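Pyo: o escorredor simulado do clube de robótica
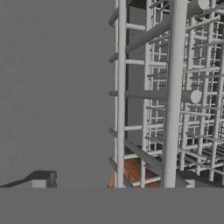 Oi! Eu cuido da parte de simulação do clube de robótica da escola técnica, e este README é para quem acabou de clonar o repositório e quer rodar a tarefa do escorredor sem ter que me perguntar tudo no corredor (pode perguntar também, eu gosto). O Pyo é o nosso ambiente de treino para a prova de manipulação da Copa Barstead, aquela em que o braço precisa colocar e tirar coisas de uma grade de arame. A gente chama a grade de escorredor desde o primeiro dia e o nome ficou, até nos arquivos.

O que vem no repositório

A pasta cenas tem os modelos. A pasta episodios tem 70 episódios gravados em simulação, todos por teleoperação, com os comandos das juntas e as imagens renderizadas. A pasta notas é bagunça minha, mas tem coisa útil lá, principalmente sobre colisão.

A versão atual da cena se chama Maludow (cada turma batiza a sua, a do ano passado era Hisari). Se você achar um arquivo com hisari no nome, ele é da cena velha e não carrega com os scripts novos. Ainda não tive coragem de apagar!

Como rodar

Crie o ambiente virtual, instale as dependências do requirements.txt e chame o rodar_cena.py com o nome da cena. Na primeira vez demora bastante, porque ele gera as malhas de colisão uma por uma. Vai tomar um café. Na segunda ele usa o cache e abre rapidinho.

Para rever um episódio, passe o número dele no ver_episodio.py. A semente padrão é 1926, e por favor não mude no repositório principal: as comparações entre as duplas dependem dela. No seu fork, faça o que quiser.

Sobre as colisões

Essa foi a parte que mais deu trabalho. Vareta fina de arame é um inferno para simulador: ou a pinça atravessa, ou encosta de leve e tudo sai voando. Depois de muita tentativa, troquei a malha única por cilindros simples, um por vareta, e ficou bem mais estável (mais lento também, paciência). Se você mexer no passo de tempo, teste de novo os episódios de 13 a 15, que são os mais chatos, com a pinça entrando entre duas varetas bem juntas.

O material é liso e claro de propósito. Textura bonita eu deixo para quando a política funcionar, e quem quiser brincar com luz e cor pode usar o aleatorizar.py, que por enquanto só mexe no básico.

Problemas conhecidos

Em alguns notebooks do laboratório a janela abre preta. Rodar sem janela e salvar o vídeo resolve.

O contador de sucesso ainda se engana quando o objeto fica apoiado na borda. Confira no olho antes de colocar número em relatório.

O reset às vezes deixa a pinça meio fechada. Aperte R duas vezes e segue o jogo.

Como contribuir

Abra um branch com o nome da sua dupla, mande o pedido de merge até sexta e escreva no texto o que você mudou, nem que seja uma linha. Episódio novo vai na pasta episodios/novos, e eu passo para a principal depois de rever. Se a cena quebrar, mande a semente e o log completo, que sem isso eu não consigo reproduzir nada.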